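Coffee first, robots second: a morning at Stiradia

March 5, 2020

I'd been promised a robot, so naturally the first thing I got at Stiradia was a mug of coffee and a long talk about chairs. The woman who runs the simulation desk (she asked me to leave her name out, and so did everybody else I met) spent years on the packing floor in the Tasinby building, on her feet all shift. Now she sits. "My back is thrilled," she told me. "My eyes, less so."

Her job is practice runs. Before a gripper gets anywhere near the real line, it works through the same kind of picking and placing on her screen, in rooms drawn by computer. There were 239 runs waiting in her queue the morning I visited, and she goes through the odd ones herself.

"People think the computer marks its own homework," she said. "It does, a bit! Then I look, and I say no, you can't grab that like that, you'd squash it. I know because I packed that stuff by hand. The kid who wrote the software never had to pack a potato next to a candy bar."

I asked if I could see what she looks at all day, and she swung the monitor my way. 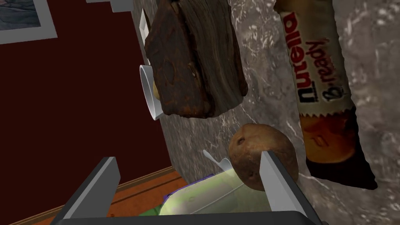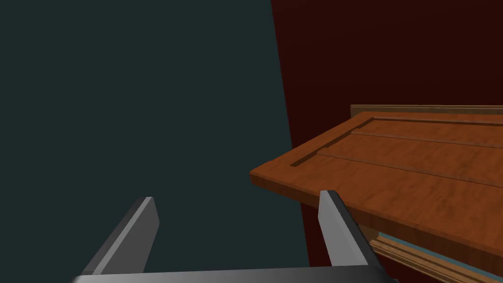
Gripper's-eye views from the simulation desk: a cluttered pick with a potato and a Nutella B-ready bar, first, then open fingers beside a wooden cabinet.

I'll admit I laughed at the potato. She didn't. "Round things, wrappers, cups, all close together. That's a regular day for a packer," she said. The cabinet one she called a furniture question: where's the edge, and how close do you dare bring your hand? She leaned in and traced the front of the cabinet with a pencil while she talked, the way you'd show somebody how to back a truck in.

So what has changed for the people downstairs? Quite a lot, and they don't all agree about it. The company put in its first Kuroda cell last May, and 27 people work on that floor today. A packer who has been there longer than the coffee machine (his words) likes that the heavy totes are off his hands. "I go home and I can still pick up my grandson," he said. What he misses is the noise of other people. "There used to be 5 of us at that bench, talking nonsense all day long. Now I've got a screen, and it beeps."

The shift lead was more upbeat, though she had a complaint of her own, and it was about training. Everybody got a single afternoon with the Brindis manual, all 200 pages of it, and then they were on their own. "You can't learn it from a binder," she said. "I want my people upstairs at that desk, watching the runs and saying what's wrong with them. They know this work."

Back upstairs, I asked the woman at the desk whether she'd ever go back to packing. She thought about it for a good while, long enough for her coffee to get a refill.

"For a week, sure," she said. "I'd like to see if I'm still quick." Then she pulled up the next run and asked me to scoot my chair over, I was blocking the light.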